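홈 부엌 작업실 수납 고쳐 쓰기 장만하기 검색

작업대용 로봇 팔, 지갑 열기 전에 적어 둘 것들
2019년 4월 14일

지난번에 전동 드릴 고르는 요령을 올렸더니 뜻밖에도 로봇 팔을 물어보시는 분들이 계셨어요. 작은 작업실이나 부엌 옆 탁자에 올려놓고 물건을 집어 옮기는 일을 시켜 보고 싶은데, 어디에 얼마를 잡아야 할지 막막하시다고요. 저도 똑같이 막막했던 사람이라 그 마음을 잘 압니다. 그때 공책에 끄적여 둔 것을 정리해서 옮겨 볼게요. 글이 조금 길어질 것 같으니 차라도 한 잔 따라 놓고 천천히 읽어 주세요.

컵이나 병처럼 집에 늘 있는 물건을 집는 일부터 생각해 보겠습니다.

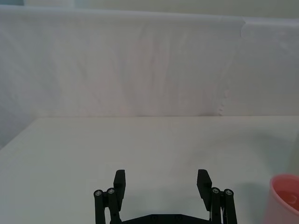
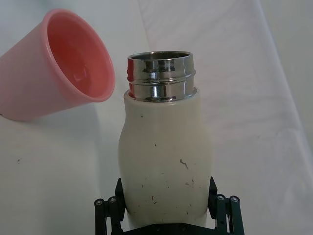
노에미 소렌센은 팔을 고르기 전에 집을 물건부터 고르라고, 그것도 머릿속으로만 고르지 말고 실제로 탁자에 꺼내 놓고 자로 재 보라고 하더군요. 팔은 비싸고 컵은 싸니까 컵에 팔을 맞추는 게 아까워 보여도, 결국 매일 만지는 쪽은 컵이라면서요. 저는 그 말을 듣고도 한 귀로 흘렸다가 나중에 반품 상자를 싸면서 다시 떠올렸습니다. 그러니 여러분은 부디 순서대로 하시기를 바라요.

물건 목록부터

공책 한 쪽을 펴고 왼쪽에 물건 이름을 쭉 적으세요. 오른쪽에는 가장 굵은 곳의 지름, 가장 가는 곳의 지름, 높이, 그리고 무게를 적습니다. 병은 특히 두 가지 굵기를 다 재셔야 해요. 몸통은 굵고 목은 가는데, 어디를 잡느냐에 따라 필요한 집게 폭이 아주 달라지거든요. 컵도 위가 벌어진 모양이면 위아래를 따로 재시고요.

무게는 두 번 답니다. 비었을 때 한 번, 쓸 만큼 채웠을 때 한 번. 부엌 저울이면 충분합니다. 빈 병만 달아 놓고 팔의 가반 하중이 넉넉하다며 안심하는 분들이 많은데, 물을 채운 병은 생각보다 묵직합니다. 게다가 판매 글에 적힌 하중은 팔이 들 수 있는 무게라서, 팔 끝에 다는 집게의 무게도 그 안에서 빼야 해요. 손목에 작은 카메라를 달 생각이라면 카메라와 받침대, 나사 무게까지 같이 빼세요. 저는 이걸 모르고 첫 견적을 받았다가 판매처 직원에게 아주 친절한 꾸중을 들었습니다.

겉면도 한 줄 적어 두시면 좋아요. 매끈한 플라스틱인지, 무광 도장인지, 반들반들한 금속인지. 집게 손가락의 패드를 고를 때 이 한 줄이 제법 쓸모가 있습니다. 반짝이는 금속은 카메라가 보기에도 까다로운 편이라, 그런 물건이 목록에 많다면 조명 쪽에 돈을 조금 옮겨 둘 필요도 있고요.

마지막 칸에는 망가져도 괜찮은지 적습니다. 처음 몇 주는 떨어뜨리고 넘어뜨리고 찌그러뜨린다고 보시면 돼요. 할머니께 물려받은 유리잔은 목록 맨 아래에 적어 두었다가 한참 뒤에 꺼내세요!

자리 재기

팔이 닿는 거리는 제품마다 다르지만, 필요한 탁자 크기를 어림하는 방법은 똑같습니다. 신문지나 포장지를 넓게 이어 붙이고, 팔이 설 자리에 압정을 꽂고, 끈을 제원표의 도달 거리만큼 잘라서 연필을 묶어 빙 돌려 보세요. 그 선 안쪽이 팔이 휘저을 수 있는 땅입니다. 그 안에 전등 갓이 걸리지 않는지, 선반 모서리가 들어오지 않는지, 고양이가 좋아하는 방석이 놓여 있지 않은지 보세요. (우리 집은 방석이 있었어요. 방석이 이사를 갔습니다.)

쓸 만한 넓이는 그린 원보다 작습니다. 팔을 끝까지 뻗으면 힘도 정확도도 떨어지니까 가장자리는 없는 셈 치시고, 몸통에 너무 가까운 곳도 팔꿈치가 접히느라 쓰기 어렵습니다. 가운데가 뚫린 도넛 모양을 떠올리시면 얼추 맞아요. 물건은 그 도넛 안에 놓는다고 생각하고 자리를 잡으세요.

탁자는 예쁜 것보다 무거운 것이 좋습니다. 다리가 흔들리는 접이식 탁자에 팔을 조여 놓으면 움직일 때마다 탁자가 같이 춤을 추고, 그러면 아무리 좋은 팔을 사도 컵을 제자리에 놓지 못합니다. 이미 있는 탁자를 쓰실 거면 손으로 모서리를 잡고 흔들어 보세요. 찻잔의 물이 출렁이면 버팀목을 대거나 벽에 붙여 고정할 방법을 찾으셔야 합니다. 상판 두께도 재 두세요. 죔쇠가 물 수 있는 두께에는 한계가 있습니다.

뒤에 천을 걸지 말지도 미리 정하시면 좋겠습니다. 카메라로 물건을 찾게 할 생각이면 뒤가 어수선할수록 고생을 하게 되니, 무늬 없는 천 한 폭과 그것을 걸 봉 값을 예산표에 올려 두세요. 얇은 천은 주름이 잘 지니 조금 넉넉한 두께로 고르시고, 사기 전에 탁자 폭과 벽 높이를 재어 가시면 가게에서 서성일 일이 줄어듭니다. 저는 눈대중으로 끊어 왔다가 모자라서 한 폭을 더 덧댔어요.

예산표를 네 칸으로

저는 전체 예산을 1,882달러로 못 박고 시작했습니다. 대단한 근거가 있던 건 아니고, 부엌 수전을 바꾸려고 모은 돈에 재봉틀 판 돈을 보탠 금액이었어요. (수전은 아직도 똑똑 샙니다. 그 이야기는 고쳐 쓰기 쪽에 따로 올릴게요.)

첫째 칸은 팔입니다. 가장 큰돈이 들어가는 칸이고, 구경하다 보면 자꾸 한 단계 위를 보게 되는 칸이기도 해요. 저는 롤로브(Rolov)의 작은 팔을 골랐는데, 꼭 그게 제일 좋아서라기보다 동네에서 실물을 만져 볼 수 있었던 게 컸습니다. 온빌에 있는 바뉴엘로스(Bañuelos) 공구점에 전시품이 한 대 있었거든요. 관절을 손으로 움직여 보고, 소음도 들어 보고, 전원을 끄면 팔이 털썩 내려앉는지 그대로 버티는지도 물어봤어요. 털썩 내려앉는 팔이라면 탁자에 무엇을 두느냐가 달라지니까 꼭 물어보세요.

둘째 칸은 집게입니다. 여기서 많이들 놀라시는데, 집게는 팔에 딸려 오는 덤이 아닐 때가 많습니다. 제가 산 집게는 여분 손가락까지 해서 638달러였어요. 처음 숫자를 봤을 때는 잘못 적은 줄 알고 점원에게 되물었답니다. 집게를 고를 때는 최대로 벌어지는 폭을 제일 먼저 보세요. 아까 적은 목록에서 가장 굵은 물건의 지름을 찾고, 거기에 양쪽으로 손가락 한 마디씩 여유를 더합니다. 딱 맞는 폭은 모자라는 폭이라고 생각하시면 편해요. 팔이 조금만 비껴 들어가도 손가락 끝이 컵 옆구리를 밀어 버립니다.

그다음은 힘을 조절할 수 있는지입니다. 얇은 플라스틱 컵과 단단한 보온병을 같은 힘으로 쥘 수는 없지요. 세기가 한 단계뿐인 집게는 값이 싸지만, 목록에 무른 물건이 하나라도 있으면 금방 답답해지실 거예요. 손가락 끝 패드를 갈아 끼울 수 있는지, 패드만 따로 파는지도 보시고요.

셋째 칸은 자잘한 것들입니다. 전선 정리 끈, 멀티탭, 죔쇠, 비상 정지 버튼, 조명, 천, 미끄럼 방지 매트, 육각 렌치. 하나하나는 점심값도 안 되는 것들이라 우습게 보게 되는데, 저는 영수증을 모아 보니 142달러가 나왔습니다. 비상 정지 버튼이 팔에 포함되어 있는지 확인하시고, 없으면 이 칸에서 제일 먼저 사세요. 손이 편히 닿는 자리에, 그러면서 팔이 닿지 않는 자리에 두셔야 합니다.

넷째 칸은 비워 둡니다. 정말로 비워 두세요. 이 칸은 첫 달이 지나고 나서 씁니다. 무엇이 필요한지는 써 봐야 알고, 그때 돈이 남아 있으면 마음이 얼마나 푸근한지 몰라요. 저는 이 칸으로 더 긴 케이블과 두꺼운 매트를 샀습니다. 다른 분들은 패드나 조명을 사셨다고 하고요.

새것과 중고 사이에서

중고를 나쁘게 보지는 않습니다. 우리 집 오븐도 식탁도 다 누가 쓰던 물건이고 잘만 굴러가요. 다만 로봇 팔은 겉이 멀쩡해도 속 관절이 헐거울 수 있으니, 직접 가서 움직이는 모습을 보고 사시는 게 좋습니다. 같은 자리로 여러 번 되돌아오게 시켜 보세요. 탁자에 종이테이프를 붙이고 연필로 점을 찍어 둔 다음 집게 끝이 매번 그 점으로 오는지 보는 겁니다. 파는 분이 이걸 귀찮아하시면 저는 그냥 인사를 드리고 나옵니다.

물어볼 말도 적어 가세요. 무엇을 들던 팔인지, 하루에 얼마나 돌렸는지, 떨어뜨린 적이 있는지, 제어기와 전원 장치가 원래 짝인지. 소프트웨어 계정이 전 주인 이름으로 묶여 있지 않은지도요. 저도 이 마지막 것은 생각도 못 했는데 다넬 루이스오르테가가 귀띔해 주었어요.

집게는 중고로 사셔도 비교적 마음이 편합니다. 손가락을 벌렸다 오므렸다 해 보고, 양쪽이 같은 빠르기로 움직이는지, 옆으로 흔들었을 때 덜그럭거리지 않는지 보시면 됩니다. 나사 머리가 뭉개져 있으면 누군가 자꾸 뜯었다는 뜻일 수 있으니 사연을 들어 보시고요. 패드는 어차피 닳는 물건이니 새로 갈 값을 깎아 달라고 해 보세요.

보증은 기간만 보지 말고 누가 왕복 배송비를 내는지를 읽으세요. 저는 36개월짜리를 들었는데, 보내는 배송비가 제 몫이라는 줄은 작은 글씨 속에 있었습니다. 팔은 무겁고 상자는 커요. 그래서 저는 원래 상자를 버리지 않고 침대 밑에 넣어 두었습니다. 스티로폼까지 다요.

시간도 예산에 넣기

돈만 계산하시는 분이 많은데, 주말도 같이 세어 두시면 덜 속상합니다. 상자를 연 날 바로 컵을 집을 거라고 기대하지 마세요. 첫 주말은 고정하고 배선하고 설명서를 읽다가 끝나고, 그다음 주말은 팔을 천천히 움직여 보며 어디서 걸리는지 찾다가 끝납니다. 집게로 뭘 쥐어 보는 건 그 뒤예요. 저는 성미가 급해서 첫날 저녁에 머그잔부터 쥐여 주려다가 손잡이를 깨뜨렸습니다.

처음에는 물건 없이, 그다음에는 빈 컵 하나로, 그게 잘되면 병으로 넘어가세요. 두 물건을 같이 다루는 일, 그러니까 병에 컵을 가져다 대거나 따르는 흉내를 내는 일은 훨씬 뒤로 미루셔도 됩니다. 물은 더 뒤로 미루시고요. 물 대신 쌀이나 마른 콩을 쓰면 쓸어 담기만 하면 되니 연습하기에 좋습니다. 전기가 흐르는 물건 곁이니 정말로 물을 쓰실 때는 쟁반을 받치고, 멀티탭은 탁자 아래가 아니라 옆 벽 쪽으로 올려 두세요.

집에 어린아이가 있으면 팔이 설 방에 문이 있는지부터 보셔야 합니다. 문이 없으면 가림막 값을 셋째 칸에 올리세요. 작은 팔이라도 손가락이 끼면 아픕니다.

전기 요금은 걱정하신 만큼 나오지 않을 거예요. 우리 집은 고지서를 나란히 놓고 봐도 티가 나지 않았습니다. 다만 오래된 집이라면 한 콘센트에 팔과 오븐과 주전자를 같이 물리지는 마세요.

장 보러 갈 때 챙길 것

줄자, 물건 목록, 탁자 상판 두께, 도넛을 그린 종이(접어서라도), 그리고 제일 굵은 병 하나. 병을 들고 공구점에 들어가면 조금 쑥스럽지만 점원에게 내밀고 이걸 쥘 수 있느냐고 물으면 대답이 아주 빨리 나옵니다. 저는 지스턴스(Gistance) 집게를 보러 갔을 때 컵까지 챙겨 갔어요. 전시품 손가락 사이에 넣어 보니 제원표를 백 번 읽는 것보다 나았습니다.

당일에는 사지 마세요. 견적서만 받아 와서 냉장고에 붙여 두고 일주일쯤 지나다니며 보세요. 그사이에 빠진 물건이 꼭 하나씩 생각납니다. 저는 죔쇠가 그랬고, 옆집은 연장선이 그랬대요. 가을에 사실 분은 시월까지 기다려 보셔도 괜찮습니다. 제가 다니는 공구점은 그 무렵 전시품을 바꾸면서 쓰던 것을 내놓더라고요. 다른 가게는 어떤지 모르니 전화로 먼저 물어보시고요.

다음에는 탁자 다리 흔들림 잡는 법을 그림과 함께 올려 보겠습니다.

댓글

밀가루두컵
도넛 그리는 거 오늘 해 봤어요. 끈 길이대로 돌렸더니 창문 커튼이 들어오네요. 탁자를 반대쪽 벽으로 옮기면 콘센트가 멀고... 연장선은 몇 미터까지 괜찮을까요?

 └ 글쓴이
 길이보다 굵기가 먼저예요! 팔의 전원 장치에 적힌 전류를 보시고 그보다 넉넉한 연장선을 고르세요. 돌돌 감은 채로 쓰지 마시고 다 풀어서 벽을 따라 붙이시면 됩니다. 커튼은 묶어 두는 것도 방법이에요.

다넬 루이스오르테가
계정 이야기 써 줘서 고마워요. 하나만 더 보태자면 중고로 살 때 전원 장치 꽂는 모양도 사진으로 받아 두세요. 나는 짝이 안 맞는 걸 받아서 한 달을 세워 뒀습니다.

솔방울
집게가 팔 값에 안 들어간다는 걸 이제 알았습니다. 남편한테 뭐라고 하죠.

느린오후
저는 순서를 바꿔서 집게부터 중고로 샀어요. 그런데 팔 끝의 볼트 구멍 간격이 달라서 연결판을 따로 깎아야 했네요. 집게 먼저 사실 분은 연결판 도면이 있는지 꼭 물어보세요.

 └ 글쓴이
 아이고, 그걸 본문에 빠뜨렸네요. 연결판은 둘째 칸에 넣으시면 됩니다. 혹시 깎는 데 얼마나 걸리셨어요?

 └ 느린오후
 동네 철공소에 맡겨서 사흘이요. 도면은 제가 종이에 대고 그려 갔습니다.

콩나물시루
마른 콩으로 연습하라는 말씀 믿고 했다가 콩이 냉장고 밑으로 다 굴러갔어요ㅠㅠ 쟁반은 콩 쓸 때도 받치세요 여러분.

이전 글 다음 글 목록 맨 위로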